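Notebook, Skullden sim bench
December, started 9:40

Long one today, but a good one. The visual randomization run finished overnight and I finally have something to say about whether the Gavamix sampler earns its keep. Short version: yes, and by more than I was hoping for!

Recap so I can find this again. The old scheme (call it flat) draws every scene parameter separately: wall tint, floor pattern, light direction, lens distortion, object positions. Easy to write, easy to debug, and it produces plenty of scenes that look like nothing on earth. Gavamix draws them in linked groups instead, so the lights and the surface colors move together and the lens settings stay in a range a real lens could have. Same number of knobs. The question was whether a policy trained on linked draws picks better in rooms it has never been shown.

Setup: 2,000 test episodes per policy, same seeds for both, all in held-out rooms. Task is reach, grasp the named object, lift, hold for two seconds. Each policy was trained for 30 hours on the Plasum nodes with the same config apart from the sampler line. I diffed the two files twice, having been burned by this in the spring.

One thing to write down before I forget: the held-out rooms have furniture and wall clutter in them now. The first version had bare walls and both policies looked great, which told us very little. Khương (the room generator, v2 branch) puts in shelves, doors, clocks, switches and so on, and it also turns up the barrel distortion on some of the views. I went through a batch by eye this morning to make sure nothing was floating or sunk into the floor.

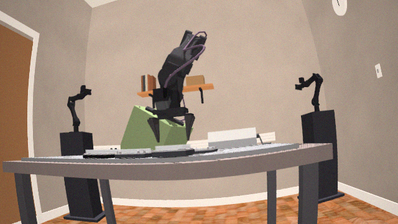
Held-out room, big arm over the table, small arms on their pedestals either side. Look at the bow in the table edge.

I love how much harder these are. The white box is the tall thing on the table and the flat pieces hardly rise off the surface, so a policy that has only learned "go for whatever sticks up" gets caught right away.

11:15. Numbers. 39 of the flat policy's episodes crashed on load, leaving 1,961 usable. Gavamix loaded all 2,000, but I dropped the matching 39 seeds so the comparison stays paired. Out of the 1,961:

flat fails, Gavamix succeeds: 405
flat succeeds, Gavamix fails: 112
the rest agree

That is a really nice split. I was ready to be happy with a small edge and a lot of arguing over error bars. Paired test still to run properly, but I'd be amazed if it washed out.

Where the gains come from is the fun part. I sorted the 405 by distortion setting and they bunch up at the strong end, where straight edges bow the most. With the distortion near zero the two policies are close to even. So my guess is that the linked lens draws are doing most of the work and the color linking is mostly along for the ride. That's a guess! Needs an ablation: link lens only, link color only, link both.

The 112 going the other way are odd. I watched a dozen replays and in most of them the Gavamix policy comes down on the right object, then closes a little early. Flat seems to wait longer before closing. Could be a side effect of training, could be that the grip threshold in the config reads differently when the lights are low. Don't know yet.

1:30. Found the load crash. Khương was writing two objects with the same ID when a room had more than one tray, and the flat run was still on the older loader, which chokes on that. Fixed in the generator, and the loader now complains with a readable message. This also means the two runs weren't on the same loader, so diffing the configs wasn't enough. Scene contents match for the paired seeds (checked the hashes), but I want a clean rerun of flat on the new loader before any of this goes in a slide.

To do:
- rerun flat, new loader, same seeds
- queue the lens only and color only ablations on Plasum
- log gripper close time per episode, both policies
- add the loader version to the run header
- ask whether we can have the second node overnight

4:50. Flat rerun is going. First episodes load fine, including three of the seeds that crashed before. Leaving it on.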